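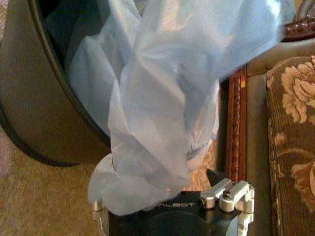

Pale blue liner, round brown bin.

I have been promising to write up the Kovura liners since April and I've finally run out of excuses, so pull up a chair, because I have a surprising amount to say about bin bags.

Some background for anyone new. Our house gets through a ridiculous number of liners. We've a bin in the kitchen, one in the bathroom, one by my desk that fills up with tea bags and envelopes, and one in the back bedroom, which is where my sewing lives and where every stray thread in Wales seems to end up. For years I lined the small ones with old carrier bags, like my mum did, and then we all started taking our own bags to the shop and the supply dried up. So I began buying proper liners, and I started having opinions about them.

The Kovura ones come on a roll in a flat cardboard box with a slot in the front. They're thin. I'll say that straight away, as it's the first thing my sister said when she pulled one off (she said it with her eyebrows as well). You can see through them, they're a very soft washed-out blue, and they crumple up into a little scrunched handful if you so much as look at them. If you're used to thick black sacks you'll think you've been diddled. I did, a bit.

But I've come round. For a small bin that mostly takes dry rubbish you don't want something you could carry coal in. You want something that opens easily, goes over the rim without a wrestling match and comes out again in one piece, and these do two of those very well and the third one most of the time.

Opening first. This is my big grumble with cheap liners, standing there rubbing the edge between finger and thumb like you're trying to start a fire. The Kovura ones have a bit of a wavy edge at the open end and one side sits slightly longer than the other, so you can get a nail in. A good shake and it fills with air like a jellyfish. My previous favourites, the Sitora ones, were lovely and strong but I used to have to lick my fingers to get them open, and that's not something you want to be doing with the bathroom bin!

Then the fit. I've used them mainly in round bins and they're generous - enough to fold down over the outside by a good hand's width, with a bit of slack inside so the bag reaches the bottom and doesn't hang there like a hammock. If you're the sort of person who can't bear to see any liner showing, you'll have to tuck the spare under, and it does bunch up. I don't mind it. The blue is so pale it looks quite pretty against a brown bin, in a bin sort of way. In a narrow square bin, though, there's far too much of it and it flops about, so for my desk one I've stayed with the smaller size from the corner shop.

Getting them out is where the thinness catches up with you. Gather the top, give it a twist, lift straight up, and it's fine. Yank it from one side and you can feel it stretch. I've had 2 split on me since I started. One was entirely my fault (a broken coat hanger, don't ask) and the other was potato peelings on a day when I should have emptied it the night before. I now use them in the kitchen only if I've nothing else in, and I've a separate caddy for peelings anyway.

There are no handles and no drawstring. I thought I'd miss the drawstring and I haven't, because the plastic is so soft it ties in a proper knot without fighting back. Thicker bags spring open again the minute you turn round. These stay knotted.

Smell: none that I've noticed. I mention it because I bought some scented ones last year, Workneh I think they were called, and the whole landing smelt of pretend lemons until I gave the rest of the box away. Efa Morgan from my Thursday sewing group took them and says she loves them, so there we are, it takes all sorts.

Noise, if you care about such things, is a soft rustle. I do care, a bit, as the back bedroom shares a wall with the baby next door and I'm often tidying up in there late on.

The roll itself I'm less keen on. The perforations are a bit hit and miss, and every so often two come away together and you have to lay them on the bed and tear them apart carefully. The slot in the box gave up early too. The cardboard went floppy, the flap came off, and the roll now lives loose in the bottom of the bin, underneath the liner currently in use, which is a trick I'd recommend whatever brand you buy. Take the full one out and the next one's sitting there waiting.

I did also try the Tometach liners for comparison, as a few of you mentioned them in the comments. They're thicker, white, and they feel like they'd survive anything, but they were stiff going over a round rim and kept popping up on one side. If you've pets, or a workshop, or teenagers, I'd go for those. For make-up wipes, thread, tissues and the odd receipt they're more bag than I need.

So, would I buy the Kovura ones again? Yes, and I have, there's a second box in the airing cupboard. I'd like a better box and I'd like the perforations sorted. If they ever did a slightly smaller size for square bins I'd switch the whole house over and be done with it.

Out of five I'm giving them 4. It would have been higher without the potato peelings.

Next up I'm meant to be looking at peg bags, as my old one has gone at the seam and I can't decide whether to mend it or treat myself. If you've got one you like that doesn't slide all the way down to the end of the line, leave me a comment and tell me where you bought it.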